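Miniature Sweet Shop, handout for session 3
Sorting and potting up your small pieces
Updated 2020-11-02

Hello again everyone, and well done for getting through the shelf-building last time, which I know was fiddly. I'm typing this up from my own scribbles, so forgive the order of things. Bring it with you, because I'll be pointing at bits of it as we go.

We're still working on the Drernisura shop front, and by the end of this session you should have all your sweets sorted by kind and your first few dishes ready to go on the counter. No glue this time! Please leave it in your bag. I know some of you like to crack on, but glue and loose pieces on the same table is how we lost half a shelf of humbugs in May.

What you need
A clear organiser tray with compartments. Four is plenty. More than that and you start inventing categories to fill them.
Small round clear dishes with lids, the shallow sort.
A pale or plain surface to work on. If your kitchen table has a busy pattern, put a sheet of white paper down, or the little pastel ones vanish completely.
Tweezers if you've got them, fingers if you haven't.
The mixed bag from the Afridi kit, or your own bits from home.

About that mixed bag. The Afridi one says 1,232 pieces on the order sheet and I am not going to check. It comes all jumbled, sticks through everything, and the first job is simply tipping it out and getting the sticks apart from the rest. Do this slowly. The sticks catch on each other and if you yank one, three more come with it and ping off the table (I still find them in my slippers).

How I sort mine
I go by shape first and colour second, or not by colour at all. It's tempting to make a lovely rainbow, I've done it myself, but when you're filling a jar for the shop window you want a handful of one sort of sweet in mixed colours. That's how a real sweet shop does it, and it looks right to the eye even at this size.

So, plain round lollies go together. Swirly lollies go together, and keep those away from the plain ones, they look similar when they're lying on their sides and you'll be forever swapping them over. Then your soft little stars and hearts, and then the see-through gummy shapes. Long sticks go to one end of the tray, all the lollies side by side, and the short flat stuff at the other end. You can reach in for a heart without getting a stick up your sleeve.

Don't worry about making the sticks all point the same way. I used to spend ages on that. Pile them in as they land, they look much more cheerful crisscrossed, and you can pick one out by its stick quite easily.

Some of you have asked about overfilling. Heaped is fine as long as you don't mean to move the tray! If it has to go home on the bus, take a layer off the top first and pop it in an envelope.

Potting up
Take one dish, take its lid off and lay the lid flat next to it where you won't lean on it. Drop in one lolly to start with. Just the one. Look at it for a moment and see how much room it takes up, which way the stick wants to lie and whether it stands proud of the side. If the stick is too tall you can trim it, but do that over a bin and well away from the dish. Then add the next, and stop before you think you should. A dish with a few nice pieces in it reads as a dish of sweets from across the room, and a crammed one reads as a blob.

For the Urkau counter (that's the lower of the two, for anyone who missed the first session) go for the stars and hearts in the front dishes and keep anything with a stick to the back. Building blocks make a decent stand-in for the counter while you try things out, and the sloped ones are handy for seeing how a dish sits at an angle. Sweep your surface before you start, by the way. Any crumb of white on the table looks like a dropped sweet.

The same tray of sweets, with the dish and blocks in the closer two:

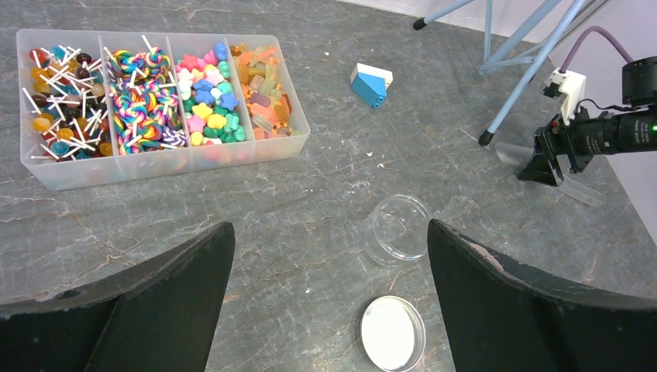
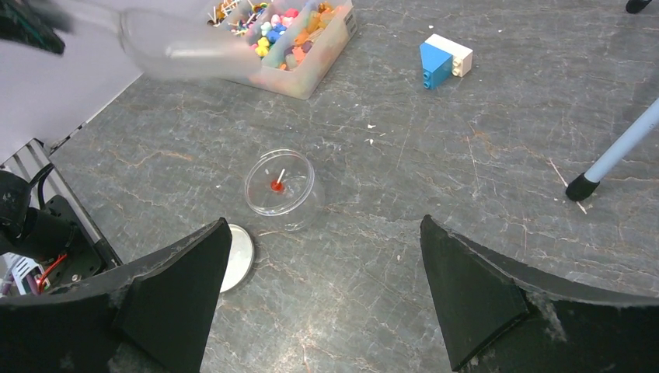
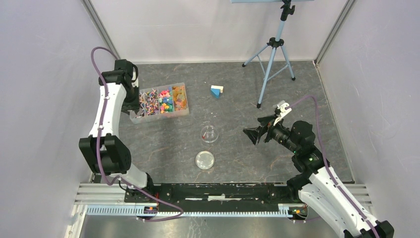
Darari wrote back after the first version of this handout to say that sorting by shape had taken a whole evening, and that the gummies were the worst of it, being so slippery in the tweezers, so could the next sheet please say to do those with a damp fingertip. Darari also wanted to know if the stars and hearts could be split into two compartments, as the stars were all getting buried and the hearts kept winning.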